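Session 6: Citrus and how it travels

Last time we left the wild ancestors growing at the foot of the Himalayas, and I promised you the good part. Almost every citrus you can buy is a hybrid! Pomelo, mandarin and citron are the big parents, and they cross with wonderful ease. The sweet orange is a pomelo and mandarin mix, the lemon is citron crossed with sour orange, and the grapefruit only turned up in Barbados in the 1700s.

Growers keep a good cross going by grafting, so the tree you plant is a copy of one somebody liked long ago. Ishbel Sutherland's notes on the Rennie orchard (over 100 trees, all grafted) are in the reader, and they are a joy – start with the February pruning pages.

For next session, read Sombat Boonchu's chapter on peel oils and bring one citrus fruit of any kind. We'll be smelling, peeling and comparing segments, so pick something fresh. Kumquats are welcome – you eat those skin and all.

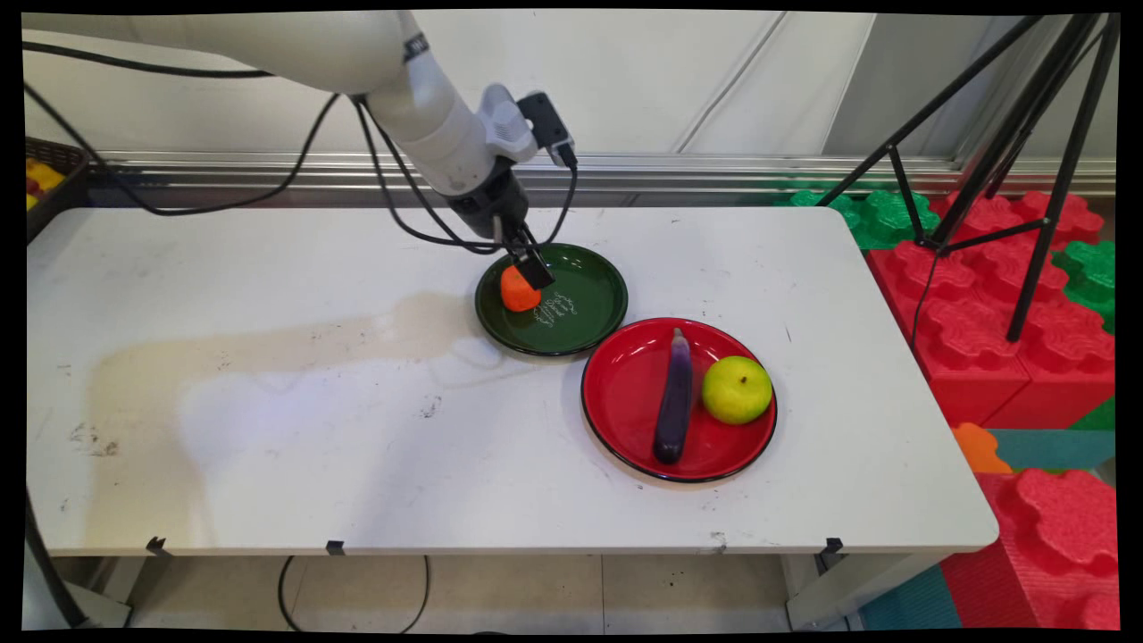

If you have time, look up the finger lime too, an Australian species with tiny round beads of juice inside.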